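Notebook, March 16, 2021
Garkero project, folding set

Picked up where I left off in the folding set. Target for this round is 400 good demonstrations, and the counter said 1087 recordings total when I logged in, but that number includes all the December junk from before we fixed the clock drift between the two arms, so don't get excited if you see it on the dashboard. I moved the December ones into their own folder (called "old_clock", very imaginative) and the training script skips it now.

First hour went to the leader arms. The left one had that gritty feeling in the wrist again, the one Silvan Schnyder wrote up under the Berchtold tests, and it makes me twist my hand in a way that shows up in the data as a weird little wiggle before every grasp. Took the cover off, blew it out, put it back, much better! I'm keeping an eye on it anyway. If you sit down after me and it feels crunchy, please stop and clean it before recording, don't just muscle through.

Then I did a batch of 50, pick up and move only, no unfolding. I threw out the ones where I hesitated for ages above the cloth. I know we argued about this (Silvan thinks the pauses are fine and the model will average them out) but when I played back the last policy it just hung there over the shirt like it was thinking about lunch, and I'm pretty sure it learned that from me. So my rule for now: if I stall for more than 2 seconds, it goes in the reject folder with a note saying why. Not deleted, so we can still settle the argument later.

Other thing I changed is the starting position. I'd been putting the clothes smack in the middle every single time without noticing, and the policy was basically memorizing a spot on the seat. Now I shift things around between takes, near the wall, near the front, close to one arm and far from the other. It's slower and it makes me grumpy, but the reaching looks a lot more varied when you plot it.
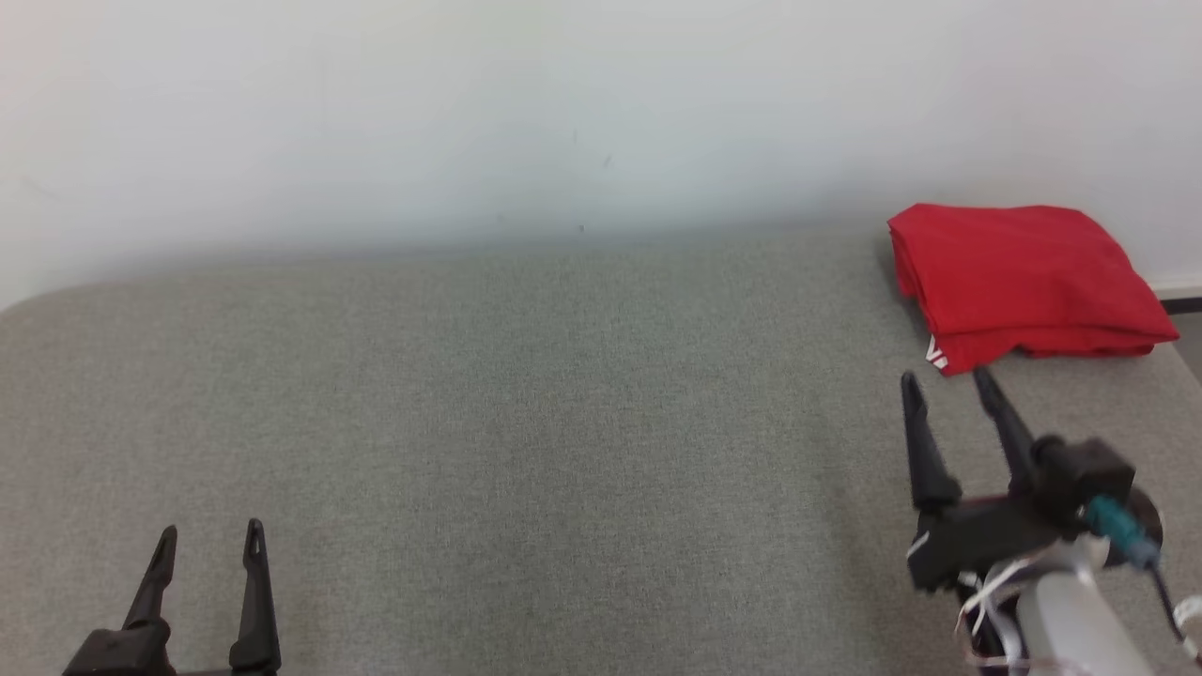
Should we keep the takes where the first grasp misses and the second one works?
Keep them, as long as the second try follows straight on and the shirt ends up where it should, and tag them "retry" so we can leave them out of a training run if we want to.

The red shirt against the gray is easy to pick out, maybe too easy. I want some duller clothes in the mix before we call this set done, so if you have old gray or beige T-shirts at home, bring them in.

Leftovers for next time: the Plullik export still writes the gripper opening upside down (open shows as closed), so flip it by hand until Urley sends the patch. Labels for the last batch are half done. I stopped at the ones with the sleeve hanging out, couldn't decide what to call them.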